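Visit to the Prutetti open workshops, Wovham

I went over to Wovham for the open workshops at Prutetti, who design learning toys and puzzle sets. The building is the old Feng dye store, a short walk uphill from the station, and the sign is on the side street, so allow a few extra minutes to find the door. Entry was free. They had printed 200 visitor badges and the desk was down to the last handful when I signed in after lunch.

The ground floor is sales and packing. I didn't stay long there. Upstairs is the fitting room, where new shape boards are tried out, and this was the part I had come for. Zeyu Qin looks after the shape boards and gave the short talk. A board is judged by its holes, he said, and the blocks are the easy part. If a hole is too tight a child gives up on it, and if it is too generous the wrong block goes in and the puzzle is spoiled.

The board on show was a thick red one with the openings set in rows. Some shapes are the usual ones, such as a circle, a square and a hexagon. Others I had not seen on a sorter before, including three small circles grouped like a clover leaf and a wide arch with a bite taken out of it. The blocks are tall prisms, closer to short columns than to the flat pieces in the set we have at home.

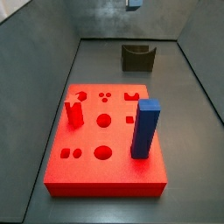
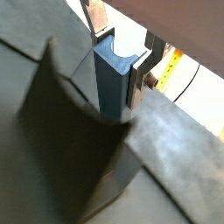
Wovham, 03/08/2025

The red star was the piece most visitors wanted to pick up. Its ridges are easy to feel and Qin said it gets the most complaints from parents, as it has to be turned to line up before it will drop. The blue block with the scooped top looks simpler. I asked if the curve could be made shallower and he said they had tried that in April and gone back.

There was a question about paint. The sample sets are colored all the way through, and the shop sets will be too. Another visitor wanted to know about spare blocks. They can be ordered singly from the front desk or by mail, and Prutetti keeps spares for every board it still sells.

After the talk we were taken through to the drawing office. One wall has the first sketches for the Zomer range, which was their first set for schools and sold 964 boxes before it was redrawn. The old version had fewer holes and a lid that nobody could get back on. I bought one of the last old ones anyway, at a reduced price, number 178 on the label.

Coffee was in the yard. The stairs are steep and there is no elevator, so phone ahead if that matters to you. Parking on the hill is limited to one hour.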